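Teaching a Simulated Robot by Remote Control
Sze-wing Mok
Project report, 6/20/20

2. Method

The robot was driven by hand in the Nodel simulator using two controllers, one for each arm. I watched the views from the robot and steered it through the house model, and every run was saved as a demonstration. The task was to go up to a door and open it. Practice started in April, and 51 runs were recorded after that.
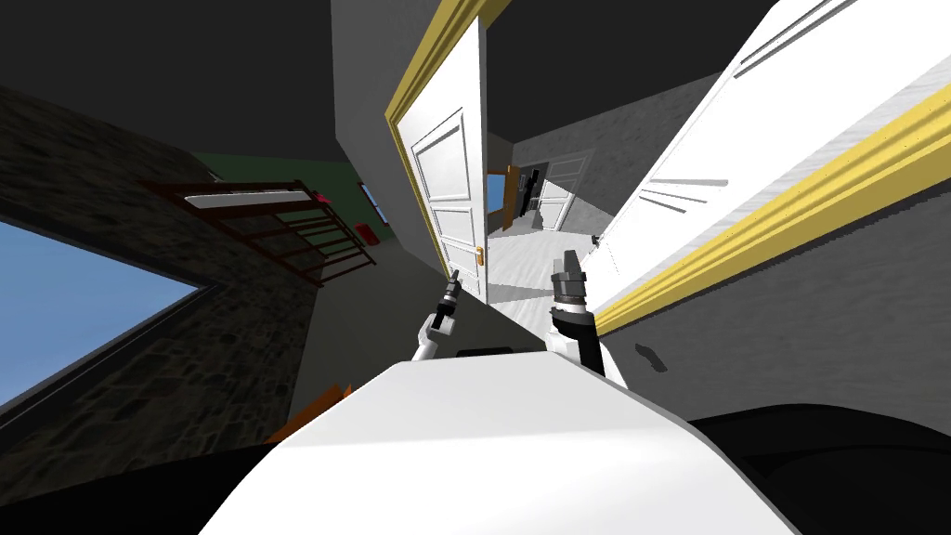 Figure 1. View from the robot, with both grippers raised and the white door open between them.

The hardest part was judging distance. The handle is small, and one gripper looks much closer than the other from the head view. I switched to the wrist view for the last part of each approach. It shows the fingers well, but when a wall is close it takes up much of the picture and it is easy to lose track of which way the robot is facing. Figure 2 was saved with the fingers open and nothing held.

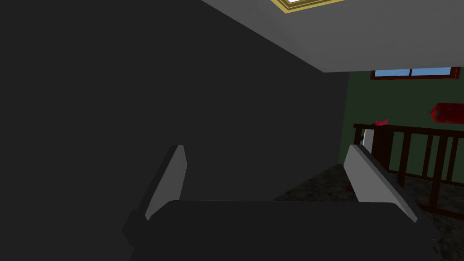
3. Results

Of the 51 runs, 17 were thrown out, mostly for hitting the door edge. A good run took about 30 seconds. Turning the base and moving an arm together caused most of the bad runs, so in later ones I stopped the base first.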